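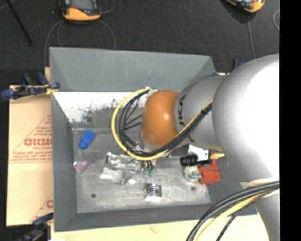

**Figure 2.** Bin-picking station used for the hand-guided and remote demonstrations. The arm is over the gray metal bin, with the mixed items on the bin floor and clamps at the bin's edges.

### 3.2 Collecting the demonstrations

I'll start with the bit that took us longest, which was teaching ourselves to be decent teachers. We tried two ways of showing the arm what to do. In the first, you take hold of it and walk it through the pick yourself. In the second, you sit at a desk with the Flikden controller and drive it from there. Giorgia much preferred the desk, and I was firmly in the other camp (I like feeling the weight of the thing!).

We recorded 405 demonstrations between us, with four people taking turns over seven sessions. Of these, 61 were thrown out before training, mostly where the person paused so long over a grasp that the recording was nearly all hesitation. I'm afraid a fair few of those were mine.

The bin in Figure 2 is clamped so that it stays put when the arm leans on a wall. The items were tipped in afresh before every run and left however they fell. Crumpled clear plastic gave us the most grief, as the glare along the folds moves whenever you do, and Zeeshan ended up nudging packages into the open before trying to lift them. We kept those nudges in the data – they're part of how a person does the job, and we wanted the policy to pick up the habit.

Hand-guided runs came out smoother near the walls, where you can feel contact coming. Remote runs were jerkier there but tidier over the middle of the floor. Remo suggested mixing the two instead of training on each alone, and that mixed set is the one we call Rernum from Section 4 onwards.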